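Bat shop notebook, December
Entry started 7:40 a.m., finished after lunch

Picking up from the last entry. The Indale maple came in yesterday afternoon and has been in the back room overnight with the heater on low. It's 44 billets, all sold to us as pro grade. I left them wrapped until this morning so they could come up to room temperature before I put the moisture meter on them.

Readings are more spread out than I like. Most of the lot is where it should be, but the ones from the bottom of the stack are wetter, and the difference between the two ends of the same billet is bigger than on the last delivery. I marked the wet ones with blue chalk on the knob end and put them on the top rack with spacers. They shouldn't be turned until after the holidays. If anyone needs maple in the meantime, take it from the unmarked pile and read it again before you chuck it up, at both ends and in the middle.

Ash rack is fine. We still have plenty and hardly anyone orders it now. Asgate's coach asked for two in ash for his older hitters, and I said yes.

Grain check

Did the ink dot test on the unmarked pile. One drop on the face grain, up on the handle section, let it bleed, then lay the protractor along the line. Three degrees is our limit, same as always. A few were right on the line and I put those with the rejects. I've been too generous with borderline ones in the past and they come back in two pieces. Rejects will make fungo bats or trophy bats, which don't get hit with, and the worst can go in the practice pile for whoever is learning the lathe.

The drop needs to be smaller than the one I was using. With a fat drop the ink spreads sideways before it runs and you end up guessing at the angle. I switched to the fine-tip bottle halfway through and went back over the early ones.

Pindovitz order

This is the main job for the rest of the month. Pindovitz wants their adult league bats in the Fiore profile, which is our own model with the medium barrel and the slow taper. They've had it before and liked it, with one complaint: the handle felt thick just above the knob. I pulled the old template and compared it to one of the bats they sent back. The bat matches the template, so the template is what they don't like.

Lefteris thinks we should thin the handle over the first few inches and leave everything else alone. I agree about the first part. My worry is the transition. If the handle thins out too quickly the flex moves up toward the label and that's where the Asgate bats cracked two seasons ago. I'd rather take a little off over a longer stretch, so that the eye can't find the spot where it changes.

We cut two samples, one his way and one mine. Both from neighboring billets in the unmarked pile, both read nearly the same on the meter. Both finished a little heavy, mine more than his, as you'd expect.
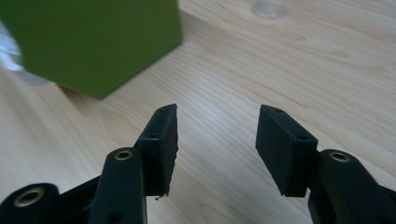 I swung both for a while out by the loading door and couldn't tell them apart with gloves on. Bare-handed, his is more comfortable at the bottom hand. Mine feels like the old Fiore with a sanded knob. Lefteris Economou played a lot more ball than I did and I'm inclined to trust his hands on this, but we should let somebody from Pindovitz hold both before we change the template for good. I've written F-L and F-M on the knobs in pencil. Please don't sand the knobs.

Lathe

The tail center was chattering again this morning on the first piece. I took it out, cleaned it, greased it and put it back, and the noise went away until the third piece. It's the bearing. I ordered one and in the meantime we should keep the speed down on the finishing pass. That means more sanding. Leave the back steady a hair looser than usual, too, or it burns a ring into the handle. There's a ring on F-M from this, a faint one. It came mostly out with the fine paper.

Hours on the drive belt: the counter says 1,689. The manual says to inspect at 4,000 and I don't see any reason to do it sooner. I looked anyway while the cover was off and it's fine. Dust in the housing was bad, though. Whoever runs the lathe last each day should vacuum inside the cover as well as under the bed.

The duplicator follower has a flat spot. You can feel it with a fingernail. It leaves a slight step where the taper begins, always in the same place, and I had been blaming the template. Turned the follower a quarter of the way around so it rides on a fresh part. The step is gone. Write this on the card by the lathe.

Cupping

Pindovitz wants cupped ends on everything. The cupping jig is set for the larger barrel and has to be shimmed for the Fiore. The shims are in the drawer with the knob gauges. I did one test cup on a reject and it came out off center by enough to see. Loosened the collar, reseated it, did another on the same reject after trimming the end, and that one was good. Lefteris would like to build a second jig so we can stop changing this one back and forth. Good idea, but not this month.

Cups take off less weight than people think. On the test piece it was roughly half an ounce. A customer who wants a bat two ounces lighter needs a lighter billet, and I had to explain that on the phone again today to a father who was very sure of himself. He's going to call back.

Finish

Still deciding between the two lacquers. The old one takes longer and smells up the whole building but it doesn't chip where the ball hits. The new water-based one dries before lunch if you spray it first thing. I left three rejects with the new finish by the batting tee last month and all three show little white marks around the sweet spot. It could be that I put it on too heavy. I'm going to do two more with thinner coats and sand between them. Until then, anything that's paid for gets the old one. Door open, fan on, mask on.

The black dye for the Pindovitz handles came out brownish on the first sample. It wants a second coat and a full hour in between. I gave it twenty minutes and it lifted when I wiped it. My own fault. The label on the can says an hour.

Returns

One bat back from Asgate, serial 474. It's cracked from the handle up through the label. The kid was hitting on the wrong face, and you can see it from where the ball marks are. It's maple, so he should be hitting with the label up or down, and the marks are a quarter turn off from that. I'm going to replace it this once and put one of the printed cards in with it. We used to put a card in every box and stopped when we ran out. Print more.

Looked at the break for a while before I put it on the shelf. The grain in the handle is straight, the ink dot is still visible under the lacquer, and the line is well inside the limit. I'm satisfied there was nothing wrong with the wood.

To do

Read the blue chalk billets again at the end of the month
Call Pindovitz about a time to try F-L and F-M
Tail center bearing when it arrives, then retest at full speed
Card by the lathe: follower, steady setting, dust
Thin coat samples, two, new lacquer
Two ash for Asgate, natural finish, no cup
Label cards

Heater in the back room stays on low overnight. I found it off at noon and the room had already dropped a few degrees. Leave it alone until the chalked ones come down off the rack.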